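**Does a countertop toaster oven really save money over the big oven?**

Posted in Kitchen & Home Energy, Fri 15 March

My brother-in-law swears his electric bill dropped after he quit using the full-size oven and did everything in a toaster oven. I have my doubts. He also changed his water heater in November, so I don't see how he can credit the toaster. We're in Trerndale, all electric, two people, and I bake something maybe four nights a week. Is there a real difference or is this one of those tips that gets passed around until everybody believes it? I'd rather not give up counter space for pocket change.

*Benvinda Patrício*

---

**Salvador Fonseca**

You're right to be suspicious of the water heater. That alone could swamp anything he did in the kitchen.

There is a difference, just smaller than people claim. A big oven has a lot of metal and air to heat before your two chicken thighs even notice. A small one gets there faster. Once both are hot, the elements cycle on and off, so the wattage on the label doesn't tell you what a meal costs. I got tired of guessing and put a plug-in meter on mine. A tray of vegetables used 595 watt-hours, start to finish. I couldn't do the same with the wall oven because it's hardwired, so I have nothing fair to compare it with, and I'd be wary of anyone who gives you an exact percentage.

Look up your rate and do the math with your own number. 595 watt-hours is a bit over half a kilowatt-hour. Even if the big oven used three times that, four nights a week isn't going to pay for a vacation.

What you will notice is summer. Less heat in the kitchen, less work for the AC. Whether that shows up on paper, I can't say.

Also check the size before you buy. "Fits a 12-inch pizza" on the box sometimes means it touches the door.
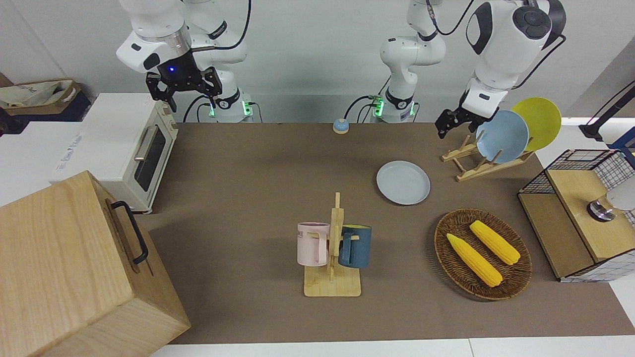

*White toaster oven at the back-left corner of a brown table.*

If you do get one, leave the clearance the manual asks for, and don't store bread bags on top. Clean the crumb tray too. Mine was smoking for a week before I remembered it had one.

---

**neves_90**

Just get one, they're great. We haven't turned on the real oven since we moved to Triltthorpe. Bill went down a lot. (Smaller house though.)

---

**Benvinda Patrício**

"Smaller house though" is kind of the whole problem, neves. Thanks Salvador. I'm going to borrow a meter from the library and my neighbor's toaster oven for a week, and I'll read the house meter before and after a normal oven night with everything else switched off. If the gap comes out to a few cents a meal, I'm keeping my counter.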